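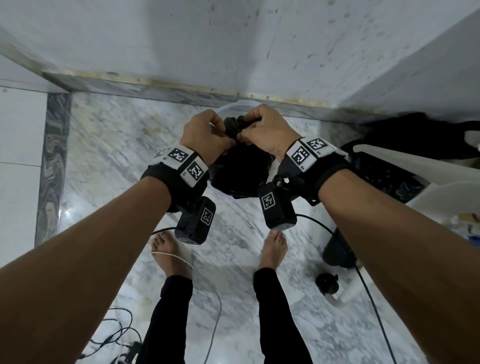
Figure 5.1 Wringing by hand over a plastic tub.

Chapter 5: Getting the Water Out

I learned to do laundry in my aunt's apartment in Clovport, where the washing machine was broken for most of my childhood and the tub lived on the floor. So when people ask me why a textbook on fabric care gives a whole chapter to wringing, I get a little worked up! Washing is the part everybody wants to talk about (soap, stains, hot or cold), but a pair of jeans can hold a lot of water, and until it's gone you can't hang them anywhere without flooding the place.

My aunt, Precious Talavera, had rules. Fold the piece lengthwise first. Hold it low over the tub, one hand at each side, and turn your hands in opposite directions until the cloth fights back. Then stop, shake it out, and start again from a different spot. She could wring a bath towel in 22 seconds, and I still can't.

We'll start with plain cotton, then move on to knits and wool, which hate being twisted and need a gentler squeeze. You'll also weigh a towel before and after wringing. Mine lost 600 grams the first time I tried it, and my wrists hurt until supper.

Before you read on, find a tub, an old dark T-shirt and a bit of floor you don't mind getting wet.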